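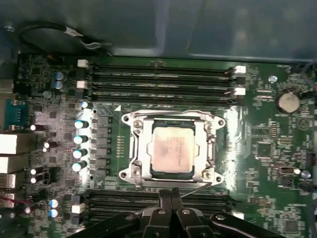 What does the Voltix teardown cell do with a used server or desktop?

It opens the socket, lifts out the processor and the memory, and sorts them into trays for testing and resale. The board then goes on to ordinary recycling.

Fedley offers the cell as a kit or as a monthly service, and had it running at the Schouten depot open day on June 8, 2024. Visitors could stand at the bench and ask questions between runs.

The kit consists of one arm, a parallel gripper with two narrow fingers, a wrist camera and the Zilance software that plans the moves. The board stays in its case during the work, so the fingers have to reach down past the side walls. The socket lever is the hard part. It sits close to the load plate, and the fingers have to get a hold on it without touching the components next to the socket. Memory is easier, provided the latches open cleanly.

Depot staff said the cell had handled 2907 boards by the end of May. They gave no failure rate. I asked twice and was told it depends on the board family.

Three points for anyone considering a trial:

Each new board layout needs a teaching session of two to three hours.
Heat spreaders are not cleaned. Old thermal paste has to be removed at a separate station.
The service contract covers the gripper fingers but not the camera.

Prices were given on request only. The kit needs a standard single-phase outlet and compressed air is not required. Fedley takes trial bookings through the depot, with boards supplied by the customer.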